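Small thread about putting little things into little boxes. I started in the evening with one drawer and I want to write down how I did it before I forget.

1/ For two years I had a drawer which I called "the small things drawer." Erasers, bag clips, fuses, thumb tacks, the caps of pens, screws from furniture I do not own anymore. Every time I needed one thing I had to move all the others.

2/ In June I bought an organizer box. Gray see-through plastic, a lid with two latches, one big compartment and many small ones. It cost less than a lunch. It then stayed in its bag for weeks, so I can not say that buying a box makes a person tidy.

3/ First rule I learned: clear a big table before you open the drawer. I tried it the first time on my bed and I was finding thumb tacks in the blanket until the next laundry. Please do not do this.

4/ I put a pale cover over the table. Small dark screws are easy to see on it, and when you finish you can lift the cover by the corners and all the dust goes together to the trash. My table at home is light wood and before this I lost many things on it.

5/ Then sort before you put anything in the box. I made piles by what I do with the thing, so "hang on the wall" is one pile and "close a bag" is another pile. My first try was by material, and it was a mistake. Who looks for "something metal"?

6/ The small compartments get the things you take with two fingers. The large one gets what does not like to be in order: tape, string, the measuring tape. I wanted to give string its own small place and it came out by itself every time.

7/ One piece at a time is slow, I know. But if you pour, half of it goes over the wall into the next compartment and you sort two times. A small blue piece held just above the grid:
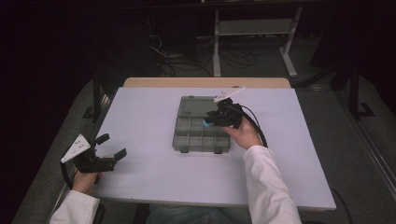 Brutis replied that pouring is fine if you fold a piece of paper in the middle and use it as a slide, and that going piece by piece is only for people with a free evening.

8/ I tried the paper. For the screws it works well and I thank you for it. For thumb tacks it does not work at all, they stop on the paper and hold each other. So now I pour the screws and I place the tacks.

9/ About how many kinds to keep. I had 15 piles in the beginning, and it felt very professional. Next morning I wanted a fuse and I had to think which pile it was. I joined the piles which I never use separately and after that it was easier.

10/ Things I threw away: all pen caps without a pen, dry glue, keys for locks that left this house long ago. I kept the keys one more night in a cup in case I remember something. I did not remember anything.

11/ Things I wanted to throw away and did not: rubber bands. I counted them, because I was curious. 88. I kept 50, the others were already cracking when I pulled them a little. I still do not know how one person comes to own 88 rubber bands.

12/ Labels. Trillon asked me under my last thread if I write on the lid or on the walls. I write on nothing, the plastic is clear enough for me to see what is inside. If you share the box with family, put a strip of paper tape on the front wall. It comes off clean, marker does not.

13/ If the compartments feel wrong, take everything out and look at the box empty before you decide again. When it is full you only see what you already did. With nothing inside you notice which places are long and which are short, and you stop trying to keep a pencil in a place made for buttons.

14/ Also open the lid completely, so that it lies flat on the table behind the compartments. I used to hold it half open with one hand, and the lid always won. Flat, it is also a good tray for the pieces you are not sure about.

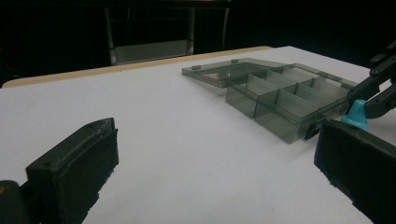
Lid flat, every compartment empty.

15/ A warning about closing. Before you press the latches, look along the top of the walls. If one thing stands higher than the wall, the lid goes down crooked and you think the latch is bad. In my case it was a bag clip standing on its end. I almost wrote an angry letter to the shop.

16/ And a warning about carrying. Carry it flat. In many boxes of this type there is a thin space between the walls and the lid, and flat little things like washers will travel through it. I carried mine under the arm like a book, only once, from the kitchen to the hall. Then I sorted washers again.

17/ Workneh asks if it is better to have one big box or several small ones. For me one box for the house and one for sewing is enough. With more boxes I must remember which box, and then I am again a person who opens everything to find a needle.

18/ Time: the drawer took me one evening with tea. The second time, when I corrected the piles, it took 5 minutes. Now when I find a loose screw on the floor I put it directly in its place and I do not think about it.

19/ The old drawer has kitchen towels inside now. I put them there the same night, so it could not fill up again with small things while I was sleeping. There is already one pen cap between the towels and I do not know from where it came.

20/ Next I want to do the cables under the desk, but for this a box with small compartments is no help. If you have a good method for cables, please write it to me. Wirketis already said "Buy shorter cables" and I am thinking about it.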